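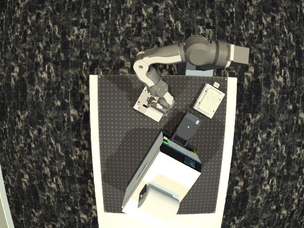 A robot arm over a perforated board, computer rendering.

Rosalind Kowalczyk spent the better part of two decades reading defence contracts for a living, and she has the filing cabinets to show for it. We meet in her kitchen at Trerkside at eight in the morning, the only hour she'll give to journalists.

Her subject at the moment is Sakari, the coastal radar program that was meant to be running by last August. The public version of the latest review is 235 pages long. She has read it twice.

“The first time for the facts,” she says. “The second time to check whether there were any.”

Sakari was sold to Parliament as a way of spotting low, fast missiles early enough to do something about them. The minister of the day called it a shield. Kowalczyk winces at the word.

“It's a radar. It tells you that something is coming. The shield is a separate line in the budget, and last I looked the line was blank.”

The trouble, as she tells it, began when the work was split between 2 contractors. Stidar got the antennas and Ljungberg got the software, and each was told the other would look after the part in the middle.

“So you have very good antennas,” she says, pouring the tea. “And I'm assured the software is lovely. They'll be introduced to each other at some point.”

She keeps a list of the changes made to the requirements after signing. It stood at 2,827 when I visited. One of them altered the colour of the equipment cabinets. Another, approved a few weeks later, changed it back.

Does she think the thing should be cancelled? She takes a while over that – long enough for the toast to burn.

“No. I'd like it to work. People always assume that if you criticise a program you want it dead. I live on the coast.”

What she wants is duller: a test against a realistic target, with the results published whether or not they flatter anyone. The department has told her a test took place and was “broadly encouraging”. It declined to say where, or what was used as the target.

“I asked if it was a missile,” she says. “They said it was representative. I asked what it was representative of, and they thanked me for my interest.”

She has written again since. The reply is due within thirty working days, and she has put it in her calendar in pencil.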